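Foire aux questions : visiter l'atelier Plakon

Peut-on venir sans réserver ?
Oui, et avec grand plaisir ! Seuls les groupes de plus de 4 personnes doivent nous écrire avant. 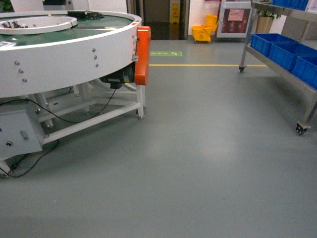 Combien de temps dure la visite ?
Comptez 70 minutes, souvent davantage quand les questions fusent (on adore ça).

Les enfants sont-ils admis ?
Bien sûr, dès deux ans et à tout âge ensuite. L'entrée est gratuite pour eux.
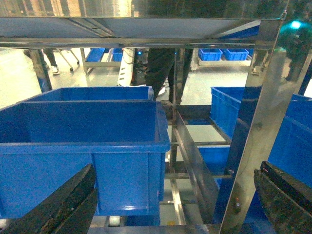
Réponses rédigées par Graça Bettencourt, mises à jour le 16 avril 2020

Comment venir ?
Bus 103, arrêt Aguiar, puis tout droit !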